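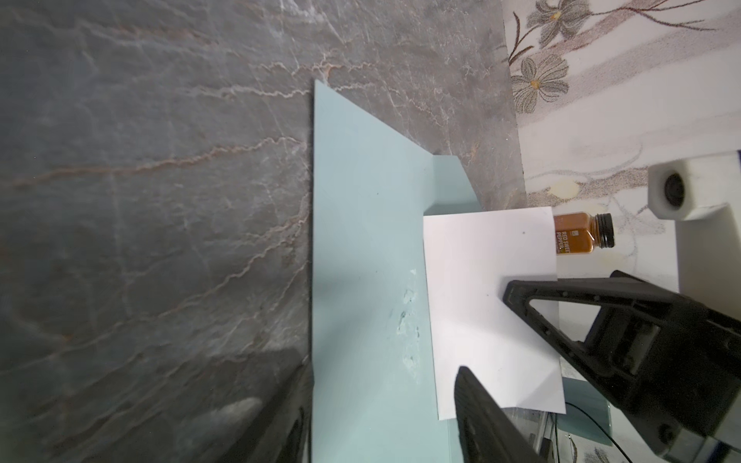 I have now read all nine pages of our house rules for the two-arm station, and I'd like it noted that I wrote four of them. Rule one says that nothing goes on the work surface unless the task sheet asks for it. A bottle of RED SWEET PEPPER, lying on its side next to the paper, has views on rule one. Gudrun Stöcker wants every loose object listed before a run, spices included, and I've given up arguing.

2 min read

The rule I'd defend in court is the one about cables. Sleeve them, tie them, and leave enough slack for the wrist to turn all the way. Ankit Tiwari added that you must move the joint by hand first – power off, please – and watch the loop while you do it.
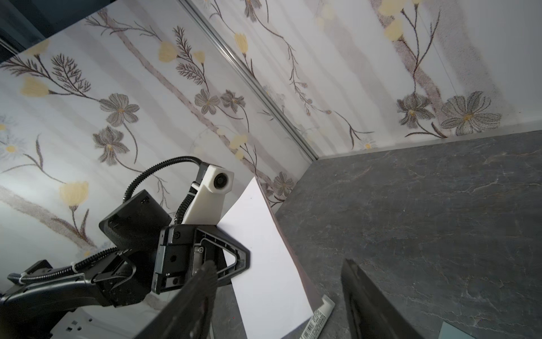
Ribbed sleeve, zip tie, one contented author.

Then there's the front rail. Our draft calls it a "keep-clear zone", a phrase I suspect I stole from Ewan Cartwright. It has the legal force of a sign asking people not to feed the ducks.

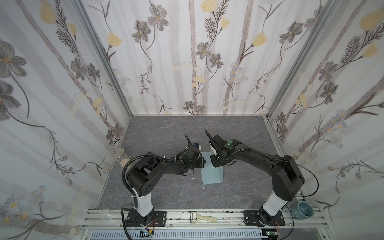
Frauke Lammers would fix this with a shelf. I would fix it with a longer paragraph, so we're trying the shelf. We did agree on one thing in August: when two arms share a space, one person calls the stop, and that person isn't also typing.

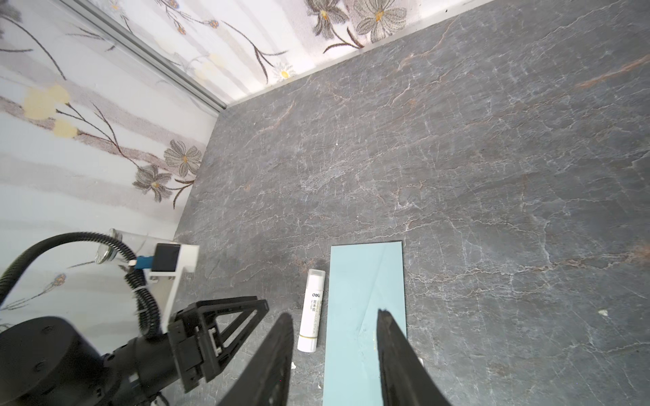
The last page covers wiping down the surface between tasks, and it's the page people skip. I skipped it myself twice while editing. Version 9 goes out once Gudrun has taken out my jokes.

Filed under: Shop Rules, Robots
Print this post | E-mail this post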